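Gripper trials, Eltham bench. Progress to 9th May

Short one this time, the full tables are in the shared folder. Covers work package 2 only.

Where we are
Mug tree task is running on both finger sets. Senine fingers (textured pads) and Cinano fingers (narrow, pointed). Same controller settings for both, same cup positions, same operators. Total attempts logged so far 2376, of which 2000 are usable. The rest got thrown out, mostly clock drift between the wrist and head cameras before we patched the logger. Patch is in. No drift seen after it.

Why the mug tree: agreed at the last review as the hard case. Peg has to go inside the cup, clearance is small and the approach angle is steep. If a finger set copes with that, the drawer and tray tasks should be easy enough. 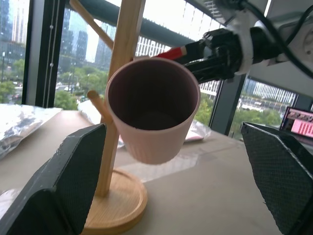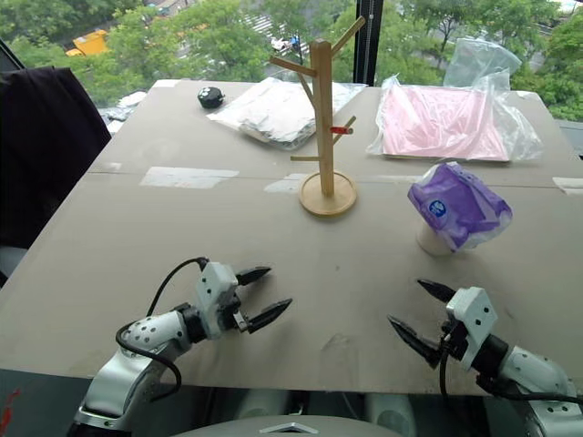 Findings so far
- Senine holds better once it has the cup. Much less slip on the tilt. But bulky, and it gets in the way of the wrist view on final approach, operators complain about it every shift.
- Cinano is easier to place with. Thin wrapped stuff also goes better, it gets under an edge. Slips on smooth rims if the squeeze is low, and if we turn the squeeze up the thin cups deform.
- Placing success is at 95 percent for Cinano on the top pegs, lower pegs clearly worse. Not quoting a Senine number yet, the lower peg runs need re-scoring, two of us scored "hung but crooked" differently. My fault, the rule was not writen down. It is now.

Cameras
Wrist view is the one that matters for the last bit of the move. Head view is fine for finding the tree and bad for judging depth to the peg. Daylight from the windows moves the exposure around more than we budgeted for. Tried fixed exposure, better in the mornings, too dark late on. Will try a blind before spending money on lights.

Controllers
Cha controller is stable. One firmware update, no change in timing that we could measure. The older one still drops out when both arms move fast, so I want to stop testing on it and move the hours to Cha. Need your ok on that, it is a change to the plan.

Problems
Cable routing. Snagged 3 times, one connector replaced. Spare set orderd, lead time is long. If another goes before the spares come we lose days.

Next
Re-score the lower pegs. Finish the Senine block. Start the tray task with whichever set is ahead at the end of May. Budget is on track apart from the connectors, sheet attached seperately.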